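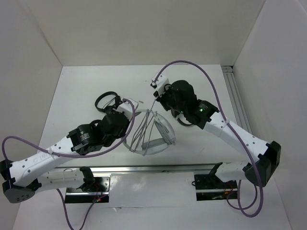 4.2 Route transfers between parent and subsidiary

The second part of the analysis looks at routes that were moved from a full-service parent airline to its own low-cost subsidiary. Two groups in the sample did this often enough to study. Galtolik moved domestic routes to its subsidiary Onano, and Tredard moved a smaller number to an in-house brand that shared its operating certificate. The third group, Öztürkmen, kept its two brands on separate networks during the whole period and is used as a comparison.

A route is counted as transferred when the parent stopped selling seats under its own code and the subsidiary began within the same scheduling season. Routes flown by aircraft with fewer than 50 seats were dropped before the count, as neither subsidiary operated aircraft of that size. This leaves 172 routes, of which 31 were transferred. The unit of observation is the route-month, and the transferred routes supply 1,129 of these. Coverage is uneven. Some routes have a long record before the transfer and a short one after it, and a few Galtolik routes were suspended for part of the winter and enter with gaps.

Fares are the average one-way fare paid, net of airport charges and taxes. Bag and seat fees are not included in the main series. This matters more for Onano than for its parent, whose fares included a checked bag throughout. We return to the point below.

The average fare fell on most transferred routes in the first season after the change. The size of the fall depended mainly on whether another low-cost airline was already flying the route. Where one was present, the parent had usually cut its own lowest fares well before the transfer, and the subsidiary came in close to the level already being charged. Where there was no such rival, the drop was larger at first but faded. By the second summer, fares on several of these routes had moved back toward the old level, mostly through the withdrawal of the cheapest fare class on morning departures.

Frequency changed in a less regular way. Onano flew larger aircraft than those Galtolik had used on the same routes, and on thin routes it replaced two daily flights with one. Seats offered per week were nearly unchanged, but travelers lost the chance to go out and back on the same day. Tredard kept its schedule as it was and changed only the cabin and the fare rules. We treat the two groups separately for this reason, although pooling them does not change the sign of any result.

Adding bag fees to the fare reduces the measured fall for Onano. Monthly fee income was available only for the network as a whole, so it had to be spread across routes by passenger count. This is a weak point. Leisure routes almost certainly have more checked bags per passenger than business routes, and an even split will understate the full price on the former. Shao treats a similar problem by using survey data on baggage — Lingyun Shao, personal communication — but no survey was available for the airports studied here.

A further concern is that routes were not picked for transfer at random. Galtolik's published network plan says that loss-making routes were moved first. If fares on those routes were already falling, the transfer would be credited with a change that was coming anyway. To check this we compared each transferred route with Öztürkmen routes of similar length and traffic in the same months. The two sets followed nearly the same path until two seasons before the transfer. After that the Galtolik routes show slightly lower fares, which suggests that part of the effect had begun early. The estimates in this section should be read as an upper limit.

One route was treated by hand. The subsidiary's service was sold for a single season, returned to the parent in October, and was transferred again the next spring. We use the second transfer as the event date and leave out the months between. Using the first date gives a smaller fare effect for that route and leaves the group average where it was.

Connecting passengers are excluded from all the figures above. On most Onano routes they could no longer check bags through to a Galtolik flight, and many of them moved to other hubs. Their case is taken up in Section 4.3, together with the effect of the transfers on long-haul feed.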